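Macro on a Budget: Extension Tubes Compared with a Reversed Lens

Final report for Introduction to Photographic Practice
Kwaku Owusu
14 December 2021

Why I picked this project

I have wanted to photograph very small things ever since I borrowed my aunt's old camera and tried to get a decent picture of a ladybug on her kitchen window (it came out as an orange smudge, and she still has it on the fridge). A proper macro lens was well beyond what I could spend, so when we were asked to choose a topic in October I decided to look at two cheaper ways of getting close with the lens I already own. One is the extension tube, a hollow ring that sits between the camera and the lens. The other is the reversing ring, which lets you mount the lens back to front. My whole budget was 40 dollars, and I am happy to say I stayed inside it, though only because the Lerach store had a used set of tubes in the bargain drawer.

Equipment

My camera is a secondhand body with a 50mm lens that has a manual aperture ring. That ring matters a great deal, as I found out when I tried a newer lens first. Once a lens is reversed, the camera can't talk to it anymore, and without a ring on the barrel you have no easy way of setting the aperture. The tubes were a Drello set of three, giving 36mm when you stack two of them, and that was the combination I used for nearly everything. The reversing ring was an Uka, plain metal, no moving parts, and a little stiff on the thread.

How I worked

I kept the light the same for both methods, with one desk lamp and a sheet of baking paper clipped in front of it to soften things. The camera stayed at ISO 200 throughout. My subjects were a postage stamp, a dried poppy head, the teeth of a zipper and a grain of rice, and I shot each of them at three apertures. I focused by sliding the whole camera back and forth, which sounds clumsy and is, but you do get a feel for it after an evening or two.

Results

With the tubes, the 50mm lens gave me a magnification a bit under three quarters of life size. The stamp looked lovely in the middle and went slightly soft at the corners at the widest aperture, then tidied itself up nicely at f/8. The reversed lens brought me a step closer than that, and the poppy head in particular had a crispness to it that made me call my roommate over to look. The price is that everything goes dim in the viewfinder when you stop the lens down, so I got into the habit of focusing wide open and then turning the ring by feel — and bumping the camera about every third time!

Depth of field was the hardest part of both methods. On the zipper I could get one tooth sharp and hardly any of the next. My flatmate Ông suggested taking several pictures at slightly different distances and blending them, and I did try it once with the rice, but my sliding by hand was too uneven for the software to line anything up.

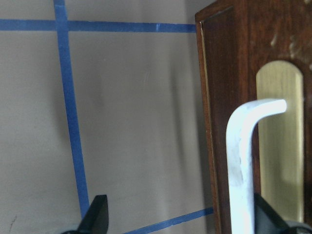
Keeping the camera square to a flat subject gave me more trouble than I expected, and it is the thing I would spend longer on next time. At these distances a tilt you would never notice in an ordinary picture puts one side of a stamp out of focus. It helps to practice the idea on something big first, where you can see what is going on. Blue painter's tape on a plain wall does the job well: seen from an angle, as it is here, one strip slants and gets wider on its way down, and another climbs at a shallow diagonal toward the wooden panel. If you move until the strips that ought to be level look level, and the upright one looks upright, you are facing the wall squarely, and the same care carries over to a stamp on a desk.

What I would tell the next student

If you want something you can leave on the camera all afternoon, get the tubes. They are easier to live with, and you can add or take away a section as you please. If you have an older lens with an aperture ring and you don't mind fiddling, the reversing ring costs very little and gets you closer. Do keep a cap over the exposed rear of the lens between shots, since mine picked up a fingerprint on the very first evening and I spent a good while wondering why my pictures had gone misty. I plan to carry on with the poppy heads over the break, this time with a proper focusing rail if I can find one used.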